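Fankhauser Silteo Countertop Task Kit
Standard practice set for manipulation trials in home kitchens

The Silteo kit supplies the props, layout cards and log sheets needed to run kitchen manipulation trials under one written procedure. It is used with fixed or mobile arms with a rated payload of up to 5 kg.

Setup rules
Place props only where the layout card allows. Household items already on the counter may stay if they are entered on the log sheet before the first trial. Wooden stand-in food replaces real food in any task that involves an appliance slot. Appliances remain unplugged unless the test plan calls for power and a second operator is at the stop button.

Operating limits
Tool speed near glass: 100 mm/s maximum
Tool speed, open counter: 600 mm/s maximum
Trials per layout card: 57
Stop button: within reach of the operator at all times

A trial is void if a person reaches into the work area while the arm is enabled. Void trials are logged and repeated - they are not deleted.

Drawers and doors
Record the starting position of every drawer and door. An open drawer counts as an obstacle and must be marked on the card.
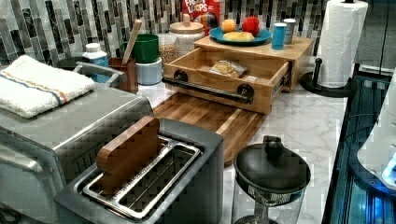

Cluttered counter layout: wooden bread slice in the left toaster slot, bread box drawer open.

Ordering
Kits ship from the Milton warehouse. Replacement wooden slices and layout cards are sold separately through Jindden. Procedure text last revised June 12, 2020; earlier log sheets are still accepted.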